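## Rooms and housekeeping at the Parnel, Hurnport

**When is my room made up?**
Between 10 a.m. and 2 p.m. If you want it earlier, dial the front desk from the room phone.

**I left clothes on the bed. Will they be moved?**
Yes, if the bed is being made. Shirts are lifted off the duvet, folded and put on the chair. We don't wash or iron them unless you fill out a laundry slip.

**Do you change the sheets every day?**
No. Sheets are changed every 2 nights - daily on request, no charge. On other days the duvet is straightened and the pillows go back against the headboard. 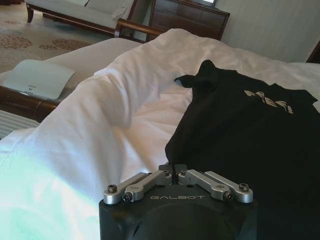
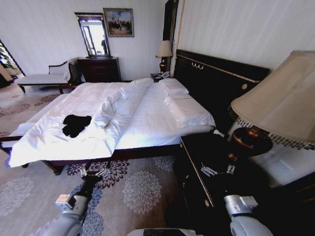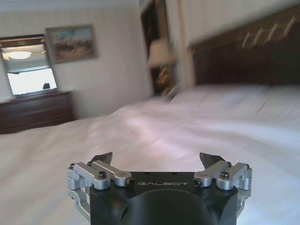 *Double room, bed not yet made.*

**Can I get extra pillows?**
Yes, up to two per bed. Ask Selamawit Birhane in housekeeping before 9 p.m.

**Is the duvet too warm for summer?**
Some guests think so. We can swap it for a cotton blanket - it takes 15 minutes.

**I checked out and forgot a T-shirt. What now?**
Call and ask for Wondimu Woldemariam. Tell him the room number, the color and anything printed on it. Clothing is kept for 100 days. Mailing is at your cost.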